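Nellero Texture Looper User Guide
Section 7: Recording and Layering Your Own Sounds
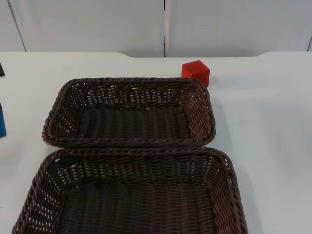 Two brown woven baskets and a small red cube on a white tabletop.

This section covers recording sounds into the Nellero through the microphone or line inputs, turning them into loops, and layering them into a longer piece. It assumes the looper is powered, registered and running current firmware. If you have not done this, go back to Section 2.

Before you start

You will need:

The Nellero with its own power adapter
Headphones or a pair of powered speakers
A microphone, or an instrument with a line output
A memory card formatted in the looper (see Section 3, Memory Cards)

CAUTION: Turn the OUTPUT knob all the way down before connecting headphones or speakers. Feedback loops can build quickly and may damage speakers or your hearing.

Connecting a microphone

1. Turn the looper off.
2. Plug the microphone into INPUT A on the rear panel. INPUT B is line level only and will sound very faint with a microphone.
3. Turn the looper on and wait for the main screen.
4. Press INPUT, then use the left encoder to choose MIC.
5. If your microphone needs phantom power, hold INPUT and press the button marked PHANTOM. The light next to it turns amber.
6. Raise the GAIN knob slowly while making the loudest sound you plan to record. The meter should reach the upper green segments and stay out of the red.

CAUTION: Do not switch phantom power on while a ribbon microphone is connected. Some older ribbon microphones can be damaged. Check the documentation for your microphone.

Note: Phantom power is always off when the looper starts up. It is not saved with a project.

Connecting an instrument

1. Turn the looper off.
2. Connect the left output of the instrument to INPUT A and the right output to INPUT B. For a mono instrument use INPUT A only.
3. Turn the looper on, press INPUT and choose LINE STEREO or LINE MONO.
4. Set the volume on the instrument to three quarters, then adjust GAIN as above.

If you hear a low hum, try powering the instrument and the looper from the same outlet strip. If the hum stays, set GROUND LIFT to on in the INPUT menu.

Recording your first loop

1. Press PROJECT, choose NEW and press the right encoder to confirm. The looper gives the project a number, which you can change to a name later.
2. Press one of the track buttons. The button blinks to show the track is armed.
3. Press RECORD. The button turns red and recording begins at once.
4. Play or make your sound.
5. Press RECORD again to close the loop. The loop plays back from its start.

To stop playback, press STOP once. To return to the start of the loop, press STOP twice.

To clear the loop and try again, hold the track button and press CLEAR. A cleared loop can be brought back with UNDO until you record something else on that track.

Note: The first loop you record sets the base length for the project. Other tracks can be the same length, a multiple of it, or free. See Track Length below.

Using AUTO START

With AUTO START on, the looper waits until it hears a sound before it begins recording. This removes the gap between pressing the button and playing.

1. Press RECORD SETUP.
2. Turn the left encoder to AUTO START and press it to switch the setting on.
3. Turn the right encoder to set the threshold. A lower setting picks up quieter sounds.
4. Press BACK to leave the menu.

If recording begins before you play, the threshold is too low for the room. Raise it one step at a time. If the first part of a soft sound goes missing, lower it. For sounds that fade in from silence, such as bowed strings or a slow synthesizer pad, leave AUTO START off and trim the loop afterward.

Track length

Each track has its own length setting. Hold the track button and press LENGTH to see it.

SAME: The track is fitted to the base length.
MULTIPLE: The track runs for two or more times the base length. The looper rounds up to the next full multiple when you press RECORD.
FREE: The track runs at whatever length you record and is not lined up with anything else.

FREE is the usual choice for ambient pieces. Two or more free tracks of different lengths drift against each other, and the combination takes a long time to repeat. For music with a beat, use SAME or MULTIPLE.

Note: You cannot change a track from FREE to SAME after it has been recorded without stretching the audio. The looper asks you to confirm before it does this. Stretching by a large amount adds a grainy tone.

Smoothing the loop point

A click or bump where the loop restarts is common with held notes and room sounds.

1. Hold the track button and press EDIT.
2. Turn the left encoder to CROSSFADE.
3. Turn the right encoder clockwise until the click is gone. The default setting is 30 milliseconds, which suits plucked and struck sounds.
4. For held pads, raise the value as far as 3,000 milliseconds.
5. Press BACK to keep the setting.

A long crossfade uses audio from just past the end of the loop. The looper keeps a short tail for this purpose whenever TAIL is set to on in RECORD SETUP. If TAIL was off when you recorded, long crossfades will shorten the loop instead.

Layering

Overdubbing adds new sound to a track that already holds a loop.

1. Start playback.
2. Press the track button so that it is lit steadily.
3. Press OVERDUB. The button turns orange.
4. Play your new part. It is added on each pass.
5. Press OVERDUB again to stop adding.

The DECAY setting controls how much of the older sound remains on each pass. At its highest setting, nothing fades. At lower settings, older layers become quieter each time around and are slowly replaced. Start near the middle and adjust by ear.

CAUTION: With DECAY at its highest setting, levels add up with each pass. Watch the track meter. Distortion recorded into a loop cannot be removed except with UNDO.

Each track holds 7 levels of UNDO. When the limit is reached, the oldest layer becomes permanent.

Adding the Quintanilla reverb

The Quintanilla reverb is shared by all tracks. Each track has its own send level.

1. Press EFFECTS and choose QUINTANILLA.
2. Pick a starting size: ROOM, HALL, or OPEN.
3. Hold a track button and turn the SEND knob to set how much of that track goes to the reverb.
4. Turn TONE to the left to darken the reverb, or to the right to brighten it.
5. To hold the reverb in place without it dying away, press FREEZE. Press it again to release.

Low sounds can fill a long reverb quickly. If the mix becomes muddy, turn up LOW CUT in the same menu before you lower the send levels.

The reverb is not recorded into the loops. To keep it, use PRINT TO TRACK or record the full mix as described next.

Recording the full mix

1. Check that a memory card is in the slot and that the card icon is showing.
2. Press MIX. The screen shows the time left on the card.
3. Press RECORD to begin.
4. Bring tracks in and out with the track buttons. Hold a track button while pressing STOP to fade that track out over the time set in FADE TIME.
5. Press RECORD to end the mix.
6. Wait for the message SAVED before doing anything else.

CAUTION: Do not remove the card or turn off the power while the card icon is blinking. The whole recording may be lost.

Mixes are saved as stereo WAV files in the folder MIXES. A single mix can be up to 3,639 seconds long. If you go past this length, the looper closes the file and opens another without a gap, and the files can be joined in the Omville editor.

Moving files to a computer

1. Connect the looper to the computer with a USB cable.
2. Press PROJECT, then choose CONNECT.
3. Open the Omville editor. The looper appears in the left column.
4. Drag the projects or mixes you want to the computer.
5. Choose EJECT in the editor, then press BACK on the looper.

The looper cannot play or record while it is connected in this way.

Note: Projects made on the earlier Dotitano looper can be opened in Omville and sent to the Nellero. Crossfade settings carry over. Effects settings do not, and must be set again on the looper.

Problems and remedies

No sound from the microphone
Check that INPUT is set to MIC and that the cable is in INPUT A. Check whether the microphone needs phantom power.

Recording will not start
The track may be locked. Hold the track button and look for a padlock on the screen. Press LOCK to release it. If AUTO START is on, lower the threshold.

Loop plays at the wrong pitch
TAPE SPEED has been changed. Hold the track button and press the SPEED knob to return it to normal.

CARD SLOW message
The card cannot keep up. Copy your files to a computer, format the card in the looper, and try again. If the message returns, use a faster card.

Settings missing after restart
The project was not saved. Press PROJECT and choose SAVE before turning off the power. Loops are written to the card as they are recorded, but track and effects settings are stored only when you save.

For syncing the looper to other equipment, go to Section 8.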